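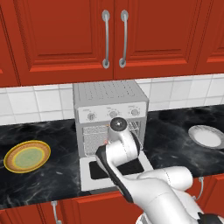 Where do I put the license key for Prindell? Tools > License, paste it in, hit Apply. All 22 characters, dashes included.

Section 7 — Setting up a site plan

1. Start Prindell. New Project > Site Plan.
2. Set units first. Feet or meters — can't be changed later.
3. Import the survey file. Big ones are slow, let it finish.
4. Check the point count in the status bar against your survey sheet.

CAUTION: don't import twice. Duplicate points wont merge.

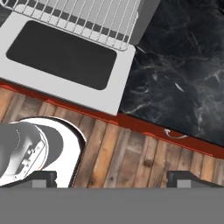
Materials load from the Surfaces tab. Pick a face, pick a finish, Apply. Veined stone like the black marble on the countertop needs the scale set by hand, default is 17 and usually too tight. Flat colors, leave alone.

5. Save as .plan before rendering. Autosave is off untill you turn it on.

Note: error 595 means the project folder is read-only. Move it, reopen.

Contact Plarov Support | © Plarov Software | Back to top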